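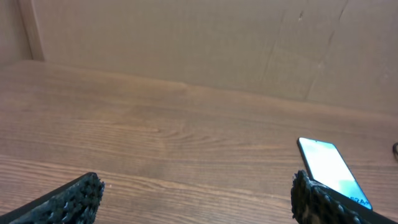 Stage lighting > Small venues and touring > Haze drifting away before the second act

zdislava_v
Hello all. I do the lighting for an amateur theater group and we play this August in the old market hall in Serneck. We rent a Mekside water-based hazer from El-Sayed. In rehearsal the haze is beautiful for the first part, then somebody opens the loading door for the scene change and it all goes to the left side and up in the roof. After that my six beams from the back truss are not visible at all. The hall has 343 seats and the ceiling is high, I do not know how high exactly. I run the hazer at 20 percent with the fan on low. Should I put it higher, or is it better to rent a second one? The budget is small.

B. Simiyu
Where does the hazer stand now? And is the hall ventilation on during the show or only before?

zdislava_v
It stands upstage right, behind a black flat. The ventilation is on all the time. I asked if we can turn it off and the hall manager said no, with a full audience it must stay on. I understand this.

waldemar_sz
Second machine, one on each side, finished. I toured with two in every hall over 300 seats and never had to think about it again. With one unit you are always running after the air.

B. Simiyu
I don't agree, Waldemar. If the air goes left, a second machine on the left only fills the place where the haze already goes. First find where the air comes in. Walk around with a thin strip of tissue paper during rehearsal, door closed and then door open, and make a small drawing. Then put the one hazer where the air enters, so the draft carries the haze across the stage for you. It costs nothing.

waldemar_sz
It costs nothing if the cable and the control line reach there. In a market hall the air comes in from everywhere. But fine, try the tissue.

Nélida S.
I worked in this hall two years ago with a dance company. The strong draft comes from the loading door and also from the small corridor next to the toilets, which people forget. We hung a heavy drape in front of the corridor – with permission, because it is an escape way and must stay free to walk through. Please ask also about the smoke detectors before you raise the level. In our time a part of them had to be isolated by the hall, and they wanted to know it in writing one week before.

zdislava_v
Thank you Nélida, I did not know about the detectors! I wrote to the hall now. My cousin Emília operates the board and she asks another thing: can we program the hazer as a cue, so it gives more output a little before the door opens? Now she moves the fader by hand and sometimes she forgets it.

B. Simiyu
Yes, put it in the cue list with a follow-on. Start it two minutes before the door, because the haze needs time to spread. And bring it down after, or the third scene will look like a sauna.

waldemar_sz
Two minutes is too short for this kind of machine. I would say five, at a lower level. If you push it hard at the last moment you see clouds, and clouds are not haze.

B. Simiyu
Five is also possible. Depends on the fan. She has to try it in the room.

Nélida S.
One small remark about the beams. What color do you use? In a deep blue, thin haze almost disappears to the eye. We changed ours to a paler blue and it helped more than I expected.

zdislava_v
It is a very deep blue, yes. I will try a paler one. We have the hall again on Wednesday evening, so I will do the tissue test first and then both timings, two minutes and five. I will write here which one was better.

waldemar_sz
And ask El-Sayed for the price of the second one anyway.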